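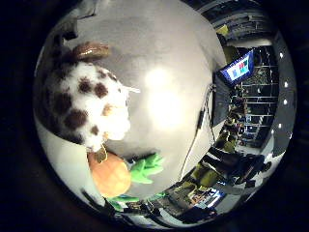 Idle hunting after throttle body swap

sodiva_38
Hi all, I finally got the Astel throttle bodies on my little hatchback over December and she pulls beautifully, but once warm the idle wanders up to 1000 and back down again. Any ideas before I start chasing vacuum leaks all over again?

Delia Bogdan
Lovely project! I'd recheck the throttle position sensor zero first, mine was out after the linkage settled in.

filip100
Sorry Delia, I'd look at the ignition idle control before that. Too much advance and it chases itself all day long.

sodiva_38
Thank you both, I'll try the sensor tonight and then pull some timing out.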